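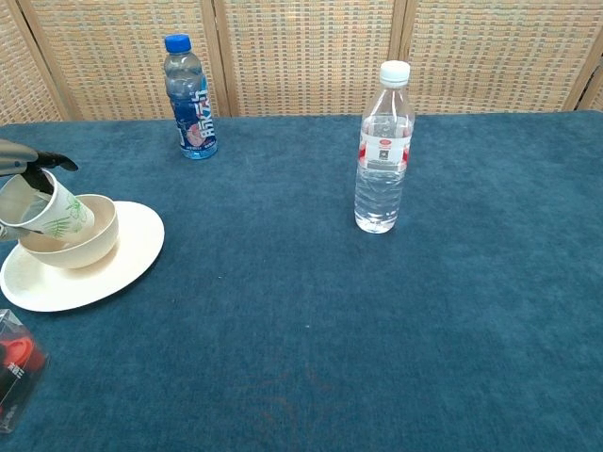

# Plirnasitz: pouring and placing with a two-stage planner

Project report, August 14, 2022

## 1. What we set out to do

Plirnasitz is a small planning and control package for one arm with a two-finger gripper. We wanted it to take a short tabletop task, such as tipping a paper cup over a bowl, and turn it into a path the arm could follow without bumping anything else on the table. Most of the work was software. The arm and its driver were already in the lab.

## 2. Software layout

The package has 2 stages that pass messages to each other:

- **Dilerero** reads the camera images and gives each object a label and a pose.
- **Urnerow** takes those poses and plans the wrist path, including the tilt.

Early on we had one large node doing both jobs. Splitting it made the logs much easier to read, and we could replay saved poses into Urnerow without running the cameras.

## 3. Perception

Clear plastic was the hardest part. A full water bottle has a label that the depth camera picks up well, but the clear sections above and below it come back as holes. Dilerero now finds the label and the cap in the colour image and fits an upright cylinder between them. The cylinder is a bit wider than it needs to be, and we left it that way.

The training set came to 2,811 labelled images. Cups lying on their side were under-represented in the first version, so the pose would flip end for end partway through a tilt. We added more tilted cups and also told the tracker to trust the gripper pose once the fingers are closed.

## 4. Planning and control

The wrist path is planned backwards from the centre of the bowl. Urnerow picks a tilt angle, checks the finger tips against the bowl rim, then works back to the grasp. The rim check was added late – the first planner only looked at the palm and the cup.

Grip force is capped low for paper cups. The controller holds finger position after contact and ignores small changes in force, which stopped the hunting we saw on the plots.

## 5. Testing

We ran 13 trials on the final build. In 5 of them Urnerow rejected its first path and had to replan, mostly with a bottle placed close to the bowl. Replanning is slow and the arm just waits while it happens.

## 6. Still to do

- Move the rim check into the path search.
- Save the rejected paths in the log as well as the accepted one.
- Write a proper set-up page for the camera calibration. At the moment the steps are in comments at the top of the launch file.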